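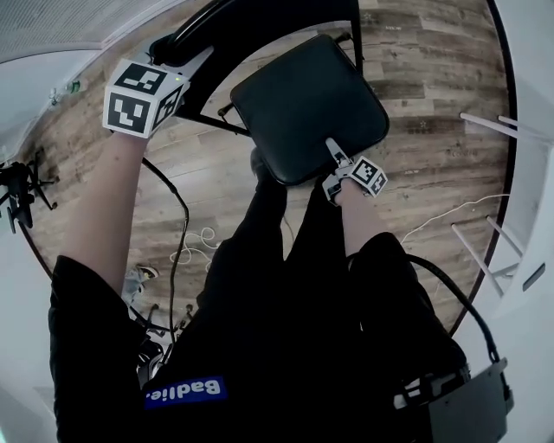 Photo: Ignacio Troncoso

Seating for Shared Study Rooms: Report on Our Term Project

When we were asked to pick something in the building that could be made better without spending any money, our group talked for a long time about lights and about the noise from the stairs, and then somebody's chair scraped across the wood floor and we all winced – and there was our subject!

The room we chose is called the Helico room on the door plan, and it gets used by nearly everyone: reading groups in the morning, the drawing class after lunch, and people like us in the evening. Every group wants the chairs in a different place. They get dragged, stacked badly, left against the heater, and the next group starts over.

We began with the moving itself. A black chair with a padded seat and a curved backrest gives you two natural places to take hold, the backrest and the front edge of the seat, and with a hand at each the chair can be lifted clear of the planks. Most of us had been dragging chairs by the backrest alone for years (I certainly had), so this took some getting used to. Thin metal legs are easy to catch on things, and the cables lying on the floor had to be part of our thinking too. We wrote "cables first, chairs second" at the top of our instruction sheet.

Over the project we logged 275 chair moves. In the first stretch, before the sheet went up, 136 moves were logged and 98 of them were drags. I would love to report that dragging stopped completely afterward, but it did not, and our later notes are patchy, so we left the second stretch out of the results. Ignacio kept the log more faithfully than the rest of us, and his handwriting is the only reason we could read it in December.

We also tried three layouts. The horseshoe was the favorite for discussion, the rows were quickest to set up, and the loose clusters made everybody happy except the drawing class, who kept bumping elbows. Our recommendation is to leave the room in rows at the end of each session, with a small sketch of the horseshoe by the door for anyone who wants it.

Still to do: felt pads for the chair legs, and a proper home for the cables.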